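Search this book
Enter a word or phrase
Go

Chapter 7
Joining Soft Materials: Seams, Stitches and Threads

Cloth, leather, sailcloth, skin and netting have one thing in common. They bend before they break, and most of them can't be glued well along an edge. For most of history the way to join two pieces of soft material has been to pass a thread through both of them and pull it tight. This chapter looks at how a stitched joint carries a load, why it fails, and how the maker chooses the needle, the thread and the spacing.

We begin with the stitch itself. A single stitch is a loop. When the two pieces are pulled apart, the loop tightens and presses on the material at the edge of each hole. The thread is in tension and the material is squeezed against it. Either one can give way first. In a canvas bag sewn with thin cotton thread, the thread usually snaps. In a paper envelope sewn with the same thread, the paper tears and the thread is left whole.

Needles come in many shapes, and the shape depends on how much room there is behind the work. A tailor can reach both sides of the cloth, so a straight needle is fine. An upholsterer working on a fixed seat can reach only one side, and uses a curved needle that goes in and comes out on the same face. Surgeons have the same problem and use the same answer, with the needle held in metal jaws instead of the fingers.

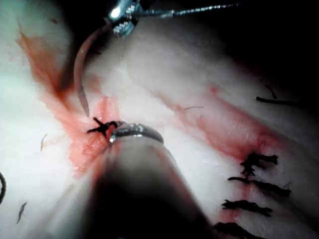

Figure 7.1 Curved suture needle held in a needle driver, with its point close to a knot.

Notice that a curved needle has to be turned, and turned along its own curve. If it is pushed straight ahead, the hole it makes is wider than the needle. A wide hole lets the thread shift under load, and the joint becomes loose. Exercise 7.4 asks you to measure this effect with felt and two upholstery needles.

The second choice is thread. Table 7.1 lists breaking loads for six threads tested by Weronika Tokarz in the textile workshop at Plovden. Her strongest sample, a waxed polyester sold as Zurar, held 361 newtons before it broke. Keep in mind that a knot weakens any thread. The tight bend inside the knot puts more strain on the outer fibers than on the inner ones, and the break usually comes right beside the knot.

The third choice is spacing. More stitches share the load among more loops, so up to a point a closely sewn seam is stronger. Past that point the holes sit so near each other that they act like the dotted line on a ticket. Leather workers know this well. The Figueroa saddle described in Section 7.3 has 1185 stitches, and its maker, Ornella Sala, left a wider gap at the places where the leather is thinnest.

Soft materials also differ in how they behave when pressed. Woven cloth is strong along its threads and stretches on the diagonal. Leather stretches more in some directions than others, depending on the part of the hide. Living tissue folds and swells and has to be handled with blunt tools when it isn't being sewn.

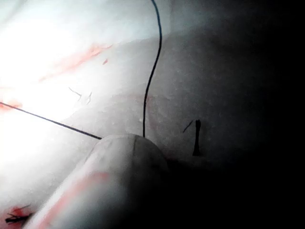 Figure 7.2 Rounded instrument tip against a fold of soft tissue.

A blunt tip spreads its force over a larger area, so the pressure at any one spot is low. A needle does the reverse. The same push on a very small point gives a pressure high enough to part the fibers. You met the rule in Chapter 2: pressure equals force divided by area.

Sections 7.1 and 7.2 deal with hand stitches. Section 7.3 takes up leather, and Section 7.4 turns to machine sewing, where speed brings in the new problem of heat. The Stelar machine used in our worked problem makes 3000 stitches a minute, and friction at that rate can soften a synthetic thread.

Before you go on, you should be able to
- draw the forces on a loop of thread under tension
- find a pressure from a force and an area
- read a breaking load from a table

You will need a spring scale, a square of felt and a reel of cotton thread for the first activity.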